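Visit to the Druten Pottery Works

Members of the Pappas Ceramics Society visited the Druten works in December, at the invitation of its manager, Timothée Charpentier. The party numbered 101 and was divided between the morning and afternoon tours.

The works has occupied its present site by the canal for 758 months, a figure Mr Charpentier gave with some pride and which he keeps up to date on a board in the entrance hall. Production is centred on kitchen and storage wares, with a smaller line of tiles made to order for the building trade.

The tour began in the clay store and moved on to the casting room, where moulds are filled, drained and left to stand. Members were then taken through the drying rooms to the glazing hall. Questions here dealt mainly with colour matching between batches - a matter on which the works has changed its practice twice in recent years. 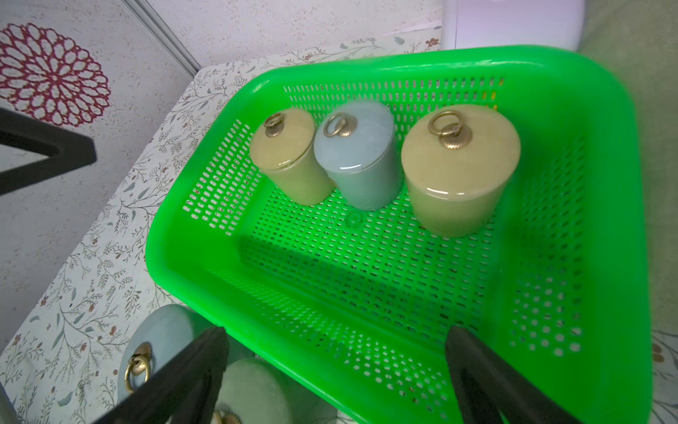

The kilns were viewed from the gallery. Two were being repaired, and the remaining 6 were in use. Tobiloba Nwosu, head of firing, explained the cooling schedule and answered questions on fuel costs, which have risen by nearly 8 per cent since the Meser kiln was installed.

Tea was served in the canteen at half past three. The factory shop stayed open late for the afternoon party, and seconds from the Aladik range were on sale at reduced prices. Members wishing to join the spring visit should give their names to the Society's office by the end of January.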